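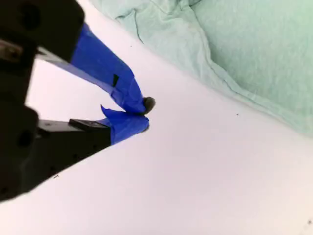

Vesela Softić, equipment editor, Trurstead Stage Rental

# Drikton 906 floor monitor

The Drikton 906 is a wedge monitor for singers and drummers on medium and large outdoor stages. We rent it in pairs, with the amplifier and the cables included. It stays clear when the guitars are loud, and the low notes do not become muddy if you keep the bass control in the middle position.

**In each set**

- 2 monitors
- 1 amplifier in a road case
- 2 speaker cables, 13 m
- rain covers

One monitor weighs 18 kg. Please carry it with both handles, and do not pull it across the stage by the cable.

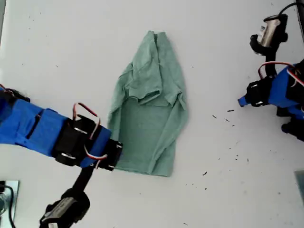
Vilgot Bråten writes that he used two sets at the Estow open air in May and heard his voice well even in the last song, but he would like a longer cable for the drum side. We have extension cables in stock, so please ask for them when you make your booking.

**Pickup and return**

The sets are ready on Friday from the side door of our Vītola warehouse. For a weekend concert, bring them back before noon on the first working day. If a cover came back wet, tell us and we will dry it. Damage to the front grille must be written on the return paper.

The 906 cannot be used with powered mixers from the older Drikton series, which have a different output connector.

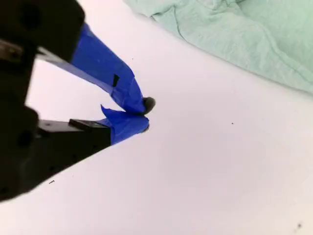 *Gripper with blue tape on the upper finger, holding a small dark object.*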